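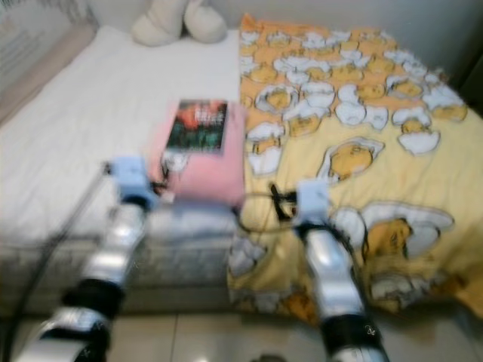 Children's Self-Government at the Majali Summer Shelter, Flindstead

The Majali shelter in Flindstead takes in children aged eight to 16 who have no settled home. For my project I looked at how the house council works there and whether the children follow rules they wrote themselves. Most of the rules deal with ordinary matters such as meals, quiet hours, phones and beds. A bed with a smooth white sheet and a yellow blanket with cartoon eggs on it would pass the morning check under Rule 4, which says only that the bottom sheet must be flat and that blankets are each child's own choice. The children argued for the second half of that rule, and staff had wanted plain gray ones.

Background

Majali opened in the old Cadum school building on the Vernuvville road. In August there were 78 children registered, of whom 19 had been there the summer before. The council has one member from each dormitory room and meets after supper. Two adults sit in but do not vote, except on safety and money.

Method

I read the council minute book and sat in on four meetings. I also gave a short questionnaire to the older group. The younger children answered the same questions out loud and I wrote the answers down. I left out all names, as the shelter asked.

What I found

The subject that came up most was kitchen duty. The first list was made by age, and the older children complained that they always got the pots. The council changed it to a weekly draw. Complaints in the minute book dropped after that, but two rooms traded shifts in private and the draw had to be explained again.

Penalties are light. A child who misses duty gets one extra shift. The council cannot take away food, calls home or outings. One meeting dealt with a broken window, and the members voted that the room should help fix it. Staff paid for the glass.

The council also has a small budget of $200 for the season. It went to a volleyball net, batteries and a second kettle.

Problems with the study

Four meetings is a small number. The younger children may have given answers they thought I wanted. I was not able to compare Majali with the day center in Vernuvville, which has no council, and I would do that first if I continued the project.

Report handed in 22/10/2020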